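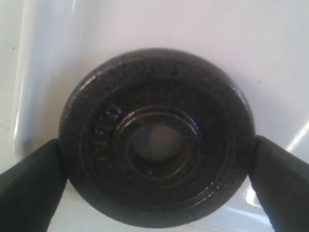

Grip strength, then. I had put it off since the spring, on the grounds that the wrist was more interesting, and the wrist was more interesting right up to the afternoon it dropped a full tin of paint on the floor of the shared workshop in Jirkenthorpe. The paint was magnolia. The floor is now partly magnolia. There is a laminated notice about it by the kettle, with a drawing.

If you are new, I am building a robot arm, mostly out of printed parts and other people's scrap, with the vague aim of having it put things away. Its name is Grustgate, after the industrial estate where I bought the motors, and also because that's the noise the shoulder makes. The hand has two fingers and closes like a pair of coal tongs. I drew a lovely five-fingered one last winter and it remains a lovely drawing.

The old fingers were hard plastic with bicycle inner tube glued over the ends. They were fine on anything squashy: sponges, socks, a bread roll. Give them something heavy and round and they would hold it for a moment, think better of it, and let it slide out downwards. The new ones are wider and thicker, with rounded tips and a slight bevel on top so I stop catching my sleeve on them. I cast them in black rubber from a kit that promised to set overnight and took 2 nights and a hot water bottle.

Cast iron is a good thing to practise on. A weight plate doesn't dent, doesn't mind being dropped, and is pleasant to pick up second-hand because everybody who owns one wants to be rid of it. It is also a rotten shape for two fingers. Unless you squeeze it straight across the middle, you're pushing on a slope and it wants to squirt off like a bar of soap. Being a few millimetres low on one side is enough to set it turning, and I am usually a few millimetres low on one side. I have shimmed the left finger, un-shimmed it, and shimmed it again with a piece of a cereal box, which is in there now and doing better than the brass.

The motor that closes the hand is a Halász, from a box of them that came out of something agricultural. It takes a number from 0 to 4095 and turns to suit. At 2848 the fingers are touching the plate and no more. At 2999 they are properly squeezing it, and the motor starts to hum in a way I'd describe as resentful. Anything past that and the gears click, so 2999 is now written into the code as a limit, with a comment next to it in capitals. I had the limit in before, but I'd put it in the wrong file, one that hadn't been read by anything since March.

The other change is that the hand no longer closes in one go. It shuts quickly until it feels a bit of resistance, stops, and then creeps the rest of the way. I'd like to claim this as careful engineering. I got it from watching myself pick up a hot mug.

Still wrong with it:

The wrist cable is too short. Past 90 degrees it pulls tight and the camera unplugs itself, at which point the arm carries on with great confidence, blind.

The rubber picks up every crumb and hair in the building and needs a wipe before each session. Washing-up liquid works. The special cleaner I paid for smells of pear drops and does nothing.

The stop button is on the far side of the bench from where I stand. I know. It's moving.

I've also been asked, a couple of times now, what it can lift. I don't have a figure. The markings on old gym weights are one thing and the workshop scales are another, and the scales have been wrong ever since they were used as a step. When I borrow some decent ones I'll post the numbers, and then the settings file with them, as the fellow from the Tastdale club has been after it for weeks and has now started asking in the comments under my post about gutters.

Next job is the cable. I've ordered a longer one. It is the wrong connector, so I've ordered another.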